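Home | Rooms | Stores | Packing bench | Gallery | Contact

Packing bench and stores, Valente

The gallery covers the bins, shelving and bench at the Valente stores as they stood after the refit in May. Captions are by Branwen Gwilliam, with corrections from Belmiro Vieira. Numbers in brackets refer to the stock list, which is kept by the door and can be copied on request.

The stores hold mixed small goods: household items, hand tools, spare parts and returns that have not yet been sorted. Nothing is kept in its retail carton unless the carton is needed to protect it. Goods come in by the east door, are checked against the delivery note, and go into a bin until someone has time to label them. A bin is a stopping place and has no fixed contents.

Bins, general. Two patterns are in use. The older is a deep steel bin with sloping sides, painted on the walls and left bare on the floor. The newer is a straight-sided plastic tray which stacks. The steel bins take the heavier and more awkward items and are not stacked under any conditions.

Bin walls. The paint used is a grey two-part coating supplied by Drodavon. It was put on by brush, two coats, with a day between them. Small differences in shade from one wall to the next come from touching up at different times and have not been corrected.

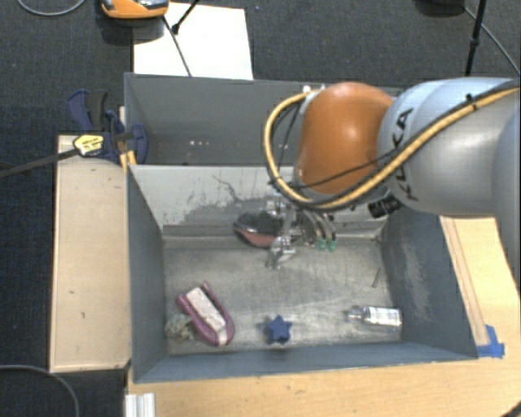 Bin floors. These were never painted. Paint on a floor lifts in flakes and ends up on the goods, so bare metal was preferred from the start. Scuffs are left alone. A floor is only dressed with a file where a burr can be felt through a cotton glove, and the filings are taken out with a magnet and a damp cloth.

Loading. A sorting bin is kept to a single layer where possible. Items with handles or open frames are laid flat so that they do not hook on their neighbours – Raquel Marinho asked for this after a morning spent untangling coat hangers. Rounded items tend to travel to the walls and can be left there.

Labels. Each label carries the stock number, the date of arrival and the initials of the person who checked the item. Labels are tied on with string. Adhesive labels were tried and left a residue on soft plastics. Stock numbers begin at 100, the lower numbers having been used for the fittings of the building itself. The last number given out before these captions were written was 153.

Shelving. Grasero uprights with steel shelves, bolted to the wall at the top and free at the foot. The lowest shelf is kept clear for sweeping. Shelf heights were set by Fernanda Nogueira, who uses them most, and they suit a person of middle height without a step. The top shelf is for light goods only.

Packing bench. The bench top came from the former Nukemberg workshop and was cut down to fit between the window and the sink. One corner has been rounded off with a rasp. Paper, string and scissors are kept at the left end; the scales are at the right end and should not be moved once levelled. Right-handed packers have found this layout workable. Glória Abreu, who is left-handed, works from the opposite side and has her own scissors.

Waste. Card is flattened and tied. Bubble wrap is kept for reuse if it is clean. Foam pieces go in a sack behind the door, which is emptied when it no longer shuts.

Cleaning. The bins are brushed out weekly with a stiff hand brush and wiped with water and a little washing soda. No wax or polish is used on the walls. Solvent cleaners soften the Drodavon coating and were withdrawn.

Corrections to the list. Item 13 appears twice in the fittings section. The second entry is wrong and should be read as the roller blind. Two entries for picture hooks have been merged. Anyone holding an older copy should amend it by hand, as a new printing is not planned.

Captions last revised 24 December 2018.

Contact: the stores office, Valente | © Valente stores | Back to top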